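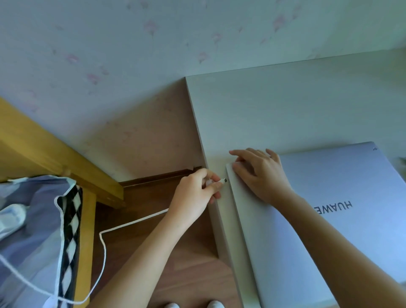
One hand holds the laptop, the other brings the charging plug to its side.

How we teach a robot arm to plug in a cable

At the Fliswood workshop we are building a robot arm. Its name is Barta. It stands on a shelf, and it is made from 7 small motors and many printed plastic parts. We want Barta to do one job that you maybe do every day: put a charging plug into a laptop.

For you this is easy. Look again at the two hands. The right hand lies flat on the closed lid, so the laptop does not slide away. The left hand holds the small white plug between the thumb and the fingers. Two hands, two different jobs, at the same time!

Barta has only one hand. So we made a soft clamp which holds the laptop, and the arm has to care only for the plug.

What must the robot know?

First, where is the port? A port is the little hole for the plug. Barta has a camera, and a computer program searches the picture for the hole.

Then, how to turn the plug. If it is tilted, it will not go in. You feel this in your fingers and you turn it a little. Barta has a sensor in its wrist which measures how hard it pushes. When the push is too strong, the arm stops, goes back 2 millimeters and tries again.

And then comes the cable. A cable bends and makes loops, and it can pull on the plug from behind. This was our biggest problem in December. Now we always lay the cable on the table in a wide curve before we start.

How good is Barta now?

On 26/01/2026 we made 90 tries with an old laptop that does not work any more. Barta put the plug in 78 times. Most of the misses came from a twisted cable.

Try it yourself

Take a charging cable that is not connected to the wall, and ask an adult which laptop you may use. Close your eyes and find the port only with your fingers. Go slowly and do not push hard. What did your fingers feel first – the edge of the laptop, or the hole?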